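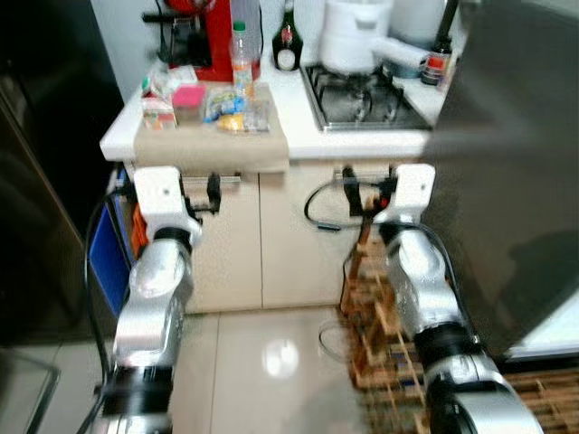

Aminu Ugwu wrote to me after the last page went up to say that I was wrong about vinegar, that his family have cleaned kitchen cupboards with it for years, and that I ought to try it before being rude about it. Fair enough. I tried it. I remain rude about it, though a bit less so than before.

What follows is the cupboard and drawer page I kept promising, with the tips people send me sorted into those I'd do again and those I wouldn't. My kitchen has pale doors, metal handles and two people in it who cook with greasy hands, so bear that in mind if yours is oak and you live on toast.

## Vinegar on greasy doors

Vinegar is good on limescale. Grease is another matter. I used it half and half with water on the door by the hob and it moved the dust, left the tacky film underneath and made the room smell like a chip shop. Washing-up liquid in hot water did the same door in one go. Two drops in a bowl is plenty; if you can see suds you'll be rinsing all afternoon.

Where Aminu has a point is after the wash. A cloth with a very little vinegar on it takes off the smears that washing-up liquid leaves on a shiny door. Keep it off stone worktops.

## Bicarbonate of soda

Everybody's favourite, and I've never understood it. Made into a paste it is a mild scouring powder and will do what a mild scouring powder does, including dull a gloss finish. I have a faint cloudy patch on one drawer front that proves it. Mixed with vinegar it fizzes, people enjoy the fizz, and you are left with slightly salty water.

I'll allow it for tea stains in mugs and for the sink.

## Handles

The dirtiest part of the kitchen and the part the tips skip. Grime collects behind the handle, where the fixing meets the door, and no amount of wiping the front will get it. An old toothbrush and soapy water works. So does a strip of rag pulled back and forth behind the bar, like drying between your toes.

Once a year, in July if I remember, I take the lot off and soak them in a washing-up bowl. Put a bit of tape inside each door with its screws stuck to it. I didn't the first time, and found out that the drawer screws were longer than the door screws by putting one through where it had no business.

A loose handle wants its screw tightening from the inside, by hand, with a screwdriver that fits. If it works loose again after a month, the hole in the door has worn too big. Popular advice is a matchstick and glue in the hole, which suits a hinge screw biting into wood. Most handles, though, have a bolt going right through into the metal, so there's nothing for the matchstick to do. Get a wider washer for the inside.

## Drawers that stick

Güven Uysal swears by rubbing a candle along the runners. On old wooden runners he's quite right, and so is anyone who says dry soap, though soap goes gummy in a damp house. On metal runners with little wheels or bearings, wax picks up crumbs and you'll be worse off by Christmas. Take the drawer out, hoover the runners, wipe them with a dry cloth and try it again before you put anything on them at all. Nine times out of ten it was rice.

I was also sent a can of Keditz drawer spray to try. It made the drawer run beautifully for 59 days, by which time I'd stopped writing it down in the expectation that it would go on for ever, and then it was back to its old self. I'd put a heavy casserole in there in the meantime, so I can't put all the blame on the can.

Which brings me to the obvious one – take some of the stuff out. A drawer with every pan you own in it will sag whatever you spray on it.

## Doors that won't line up

There are usually two screws you can get at on each hinge. One shifts the door sideways and the other moves it in and out. Turn one of them half a turn, shut the door, look at it, and only then touch anything else. Uchenna Okeke told me she does all of hers in 90 minutes with a cup of tea going cold. Mine took a good deal longer and one still catches.

Height is often a separate matter, with the screws on the plate fixed to the cupboard side. Slacken those with somebody holding the door. I've seen it suggested you can wedge it on a pile of magazines instead, and you can, until the magazines slide.

## Shelf liners

Not convinced. The Jorno ribbed one I bought kept the glasses still and kept the crumbs too, in the ribs. A plain sheet of greaseproof paper costs next to nothing and goes in the bin when it's sticky. If you want something that lasts, wipeable wallpaper offcuts are decent, cut a shade short so they don't curl up at the back.

## Smells

- Half a lemon in the cupboard: smells of lemon, then smells of old lemon.
- Coffee grounds in a saucer: cover it up, at best.
- Leaving the doors open overnight after a wash: works, costs nothing, and you will bark your shin.

If the smell is under the sink, feel round the joints of the waste pipe with a bit of dry kitchen roll before you buy anything scented. Mine was weeping from a nut that needed a quarter turn.

Ertuğrul Akgül has sent a method for getting candle wax off a worktop with a hairdryer and brown paper. I'll try it on the back of a chopping board first and put the result on the next page.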